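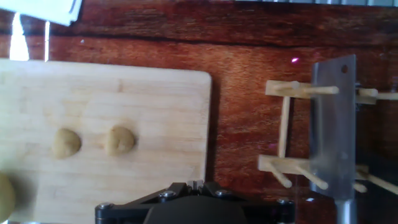 Momton Parish Church – hall and nave inspection checklist with comments

Completed by: Polyxeni Karagiannis
Period: February, ahead of the Lent discussion evenings on suffering and faith
Attendance planned for: 40 in the nave, 15 in the side chapel

1. Exits and routes
1.1 West door opens fully from inside. Pass.
1.2 North door opens fully from inside. Pass with comment. Bottom bolt stiff. To be drawn back before each meeting and left back until the building is locked.
1.3 Aisles clear to full width. Fail on first visit, pass on second. Stacked hymn books and the Rullinthorpe banner stand moved to the vestry.
1.4 Exit signs lit. Pass.

2. Candles and open flame
2.1 Votive stand on level floor. Pass.
2.2 Sand tray filled. Pass with comment. Old wax to be sieved out.
2.3 Distance from stand to hangings. Fail. The purple frontal hangs too close when the stand is turned for the remembrance prayers. Stand to stay against the pillar. Floor marked with tape.
2.4 Snuffer and extinguisher within reach. Pass. Extinguisher service label in date.

3. Heating and electrics
3.1 Boiler room locked and free of storage. Pass with comment. Two boxes of study booklets found against the flue casing and taken out.
3.2 Portable heaters. Not to be used. The side chapel circuit also carries the lectern microphone and the organ blower, and tripped at the January meeting.
3.3 Extension leads. Pass. Petridis four-way lead withdrawn – cracked plug.

4. Seating and floor
4.1 Pews fixed. Pass except second from the back, south side, which rocks. Roped off.
4.2 Loose tiles by the font. Fail. Holanden have quoted around 4,000 for relaying the whole bay. Until the church council decides, mat to stay down and edges taped.
4.3 Ramp at west door. Pass. Grit bin half full.

5. Conduct of the evenings
5.1 Two stewards named for each evening. Pass.
5.2 Quiet room available for anyone distressed by the subject. Pass with comment. The vestry will serve, but the key must be with a steward and not in the safe.
5.3 Contact details for the pastoral team on the noticeboard. Fail. Sheet shows the previous curate. Replacement to be printed.
5.4 First aid box. Pass. Eye wash replaced.

Outstanding: 2.3 (recheck once the frontal is rehung), 4.1, 4.2, 5.3.
Recheck at 2 pm on the day of the first meeting, before the chairs go out.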